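Trovgate Household Skills Program – operator tips, sheet 4

## Clearing clothing from a sofa

Operators are asked to review these points before guiding the arm by hand or from the remote station.

- Lower the arm until the fingers are just over the seat cushion. A high approach tends to end in a pinch of air.
- Open the fingers fully before entering the space between two garments.
- Take one garment per grasp. A jersey and shorts from the same set are recorded as separate items.
- Grasp a thick fold near the middle of the heap. Collars and waistbands slip.

Garments of one color require particular care. Matching pieces are easily confused on the station monitor, and the operator should decide which piece comes first before closing the fingers.
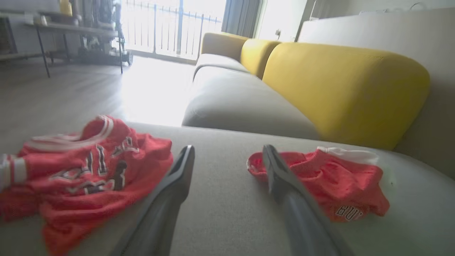
## Lifting and release

Raise the garment straight up and pause for 2 seconds. If a sleeve or leg is still trailing, continue the lift – do not swing the arm sideways to free it. Release low over the basket and withdraw with the fingers open.

A dropped garment should be picked up again in the same recording. Sessions at Kanbridge are limited to 13 demonstrations per operator, after which the station is handed over. Spare finger pads are kept with the Zellgate controller.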